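Orkberg Two-Man Blocking Sled

Last updated: 17th April

The Orkberg is a two-man blocking sled for high school and club football. It is built for line work in tight spaces, where a full five-man sled won't turn or won't fit through the gate. Two players hit side by side, and a coach can ride on the rear platform to add weight.

Price: $1,049, pads included. Freight is quoted separately and depends on whether you have a loading dock.

Frame and skids

The frame is welded steel tube with a black powder coat. The skids curl up at both ends, so the sled can be dragged backward to the start of a drill without digging in. It is meant for grass. We don't recommend it on artificial turf, and most turf installers will not cover damage from steel skids. Turf runners are sold as a separate item and bolt on with the hardware supplied.

Pads

Each pad stands 32 inches tall and is covered in heavy vinyl. The covers zip off at the back. Pads mount on spring arms with a low and a high setting - use the low one for younger linemen, or for teams that want to work on pad level. To change the setting, pull the pin, move the arm and put the pin back until it clicks. Check the pins before every practice.

Replacement covers come in black, royal and maroon. Foam inserts can be ordered separately if only the inside has gone soft.

Assembly

The sled ships in two cartons plus the frame, which is strapped to a pallet. Allow an afternoon and have a second person there to hold the arms while you bolt them. You will need a socket set and a rubber mallet. Tighten all the bolts again after the first week of use, then once a month during the season.

Storage

The sled can stay outside during the season, but take the pads off and bring them in. Water gets into the seams and the foam is slow to dry. In January, or whenever your off-season falls, touch up any scratches on the frame and put a little grease on the spring arms.

Small repairs

A short tear in a vinyl cover can be held together with tape until a new cover arrives. Clean and dry the vinyl first and press the edges down hard. Don't tape over the zipper.
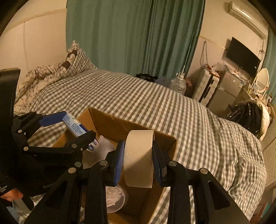
Wide tape in cream.

Warranty

Frame and welds are covered for two years. Pads, covers and springs are treated as wear items and are not covered, except for faults found on delivery. Please look over the cartons before you sign for them and note any damage on the freight slip.

For school purchase orders, write to Kirstin Imrie in the sales office. Parts questions go to Callum Guthrie - have the serial number from the plate on the rear platform ready.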